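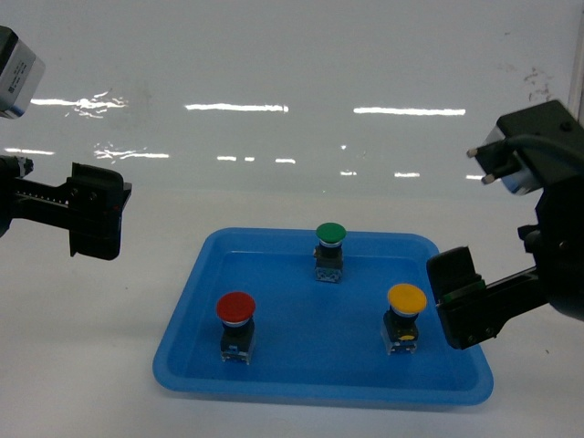
Classroom kits > Two-arm robots > Button Sort Kit

Todham Button Sort Kit

If your robotics club has two arms and a free table, you'll have fun with this one! Students program the arms to pick big push buttons out of a tray and sort them by color into bins. It sounds simple - then the first dome slips, and the whole group is suddenly talking about grip.

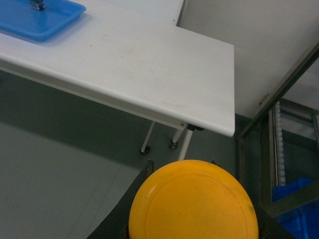
A yellow piece in the gripper, seen from the wrist camera.

The kit comes with buttons in red, yellow and green, a blue tray and a 7-lesson guide for grades 8 and up. Bins and arms are sold separately. We love the wrist view for teaching: kids can see what the gripper sees and fix their own code.
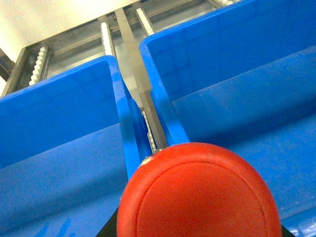
Red over the gap between two blue bins.

Lesson 2 pairs well with the Skostia Challenge, which opens for club teams in November. Over 330 practice runs are saved in the guide's download pack, good and bad - the bad ones get the best discussions.

Filed under: Clubs & Competitions, Sorting

© Todham | Contact us | Back to top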